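Skundance two-arm teaching kit: review after 17 evenings

I've wanted to teach a robot by hand for years, so yes, I was giddy when this one came up second-hand.

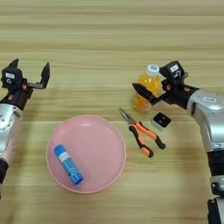 Setting up

Took me a Monday evening, most of it spent on cables. You hold a pair of small leader arms and the big ones copy you, and the Ladel software records the lot. The lag is tiny! I forgot about it inside 11 minutes.

Teaching it

I started with a glue stick and a pink plate, then moved on to a bottle of orange drink (lid firmly on). Bottles are lovely to practise with, pliers much less so, as the handles splay and you have to pick your angle. My older Brunner arm never let me feel my way in like this, and I keep saying "just one more go".

Grumbles

The leader grips are stiff and my thumbs ache after around 2000 seconds of recording. Deleting a bad take needs 2 menus, and the manual skips that bit entirely. I'd also like a longer cable on the left side.

Would I buy it again? Yes, and I'm already eyeing up the Anar foot pedal for starting and stopping takes.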